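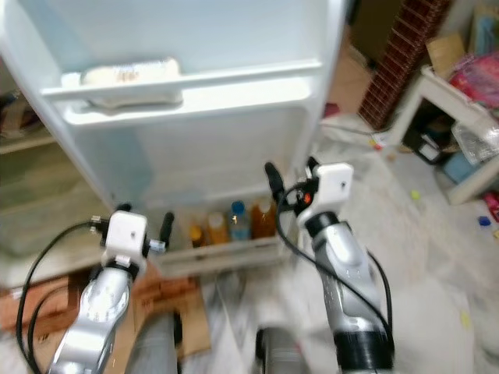
Both arms at an open refrigerator door, cables run outside the forearms.

Irkby 938 finger set for two-arm cells

Black fingers for the white Irkby gripper housing. Sold in pairs; a two-arm cell needs two sets. Part no. 3835.

Changing fingers
Park both arms and switch off arm power. Loosen the clamp screw, pull the old finger straight out and push the new one in until it stops — do not twist it. Tighten to the mark on the supplied key. Run the zero routine before the next job.

Cable check
Leave enough slack at the gripper for a full wrist turn. Door work bends the cable more than table work, so look for flat spots or cracked jacket near the connector. Replacement cable: part no. 1426.

Fits Dernau and Zoletow arms. Older Štefanec wrists need adapter 378.

Ships from October. Fitting questions: Hauke Lenz, parts desk.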